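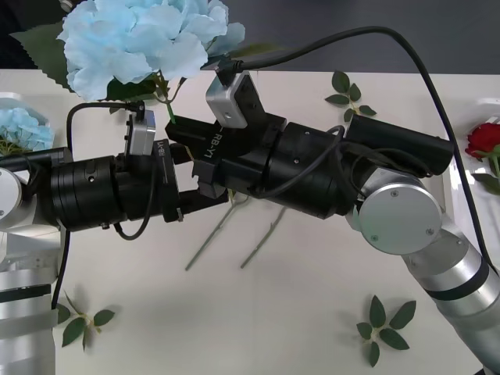 Zurnidow: The Cold War Diplomacy Board Game
Published by Overgaard
Reviewed Oct 29, 2018

Each player runs the foreign ministry of a small neutral country and tries to stay out of both blocs. A full game is 8 rounds and took us most of an evening.

The 100 cable cards are the best part. You pass them face down, and the other side can leak them for points. Trade talks are weaker – the tariff table needs a second read, and the Kerkside treaty is far too strong if it comes up early. We now leave it out before April of the first game year.

The rulebook is clear except on embassy closures. It plays with up to six, but five is better. I liked Pekwood, from the same publisher, a little more for its shorter summit phase.

Rating: 6 out of 8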